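Pulline stretch wrap for small parcels and boxes

Hand roll, clear, sold singly or by the case
Sold by Zetico, dispatched from our Kolluvska store
Page last updated 2020-07-09

I've been selling packing materials for years and film is still the thing I get asked about most. People buy the big pallet rolls, find they can't handle them on a bench, and then ring me up a bit cross. So we keep a narrow one as well, and it's the one I use myself for anything I can pick up with two hands. 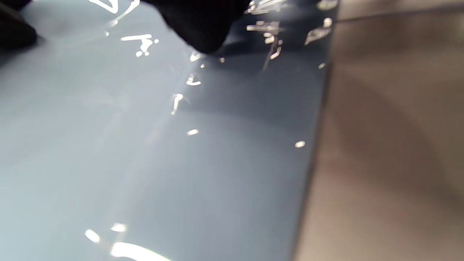
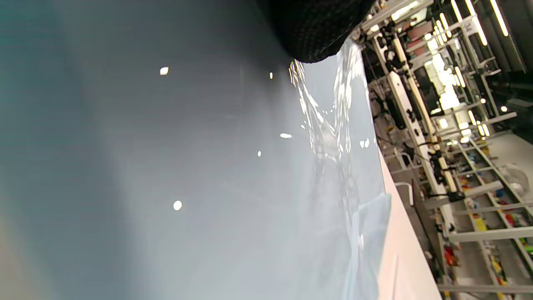
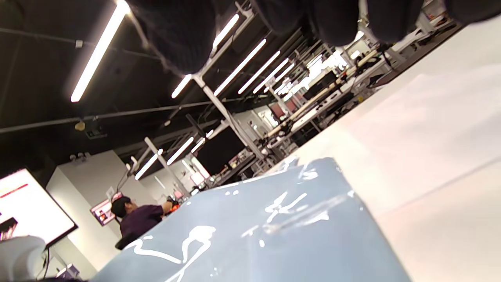

What it's for

Wrapping boxes that have a finish you'd like to keep. Painted tins, gloss-coated cartons, box files, cash boxes, small drawers, that sort of thing. Cardboard rubs. Anything shiny picks up scuffs in the back of a van, and a couple of turns of film takes the rubbing instead of the paint. I also use it to hold lids shut, to keep instruction leaflets with the thing they belong to, and once to get a whole set of shelves through a house move with the pegs still in the holes!

It isn't a waterproof cover. The ends are folded, so rain will find its way in if you leave a parcel on a doorstep all afternoon. If you need that, have a look at the Akolgo poly mailers further down the shop.

Which roll do I want?

The standard roll is 200 metres long and comes on a cardboard core. There's a short-core version with the same film on it, and you'll want a pair of the plastic hand grips to go with that one (they're sold separately, sorry — I did ask). If you already have a bench dispenser, measure the spindle before you order. Ours takes a 38 mm core and most of the older ones do too, but I've had a few sent back.

The film clings to itself and leaves no glue behind. There is one tacky side and one slippery side, and the tacky side faces in. If your wrap keeps springing loose, you've probably got the roll upside down. I still do it.

How I wrap a box

Wipe it first. Grit under film is worse than no film at all.

Start on a long side with the tail tucked under the box, and go round twice without pulling much. Then turn the box a quarter and go round twice more, pulling a bit harder this time. Fold the ends the way you'd fold a birthday present and run one last turn over the folds. Cut with a safety cutter and never with a craft knife, please, unless you like a long thin scratch down the side of whatever you were protecting.

Creases are fine. New starters always fuss over them and they make no difference to the job.

Thin knit gloves are handy if you're doing this all day, as the film does drag at your fingertips. The ones with a fully rubbered palm stick to it, and that gets annoying by the third box.

Storage

Stand the rolls on end, in the bag they came in. Lay one on its side and drop it, and you get a nick in the edge that will tear every time you reach it. Keep them out of the sun as well. A roll left on a windowsill through August goes brittle and the cling disappears.

Case and bulk orders

We hold 3,000 rolls at Kolluvska most of the year, so single cases go out the next working day. For a full pallet, send me a message first and I'll tell you what's in. Mixed cases of standard and short-core are fine, just put the split in the order notes.

Returns

Unopened rolls can come back within a month. Opened ones can't, unless the film is faulty, in which case keep the core label — it has the batch number on it and I can't claim without that.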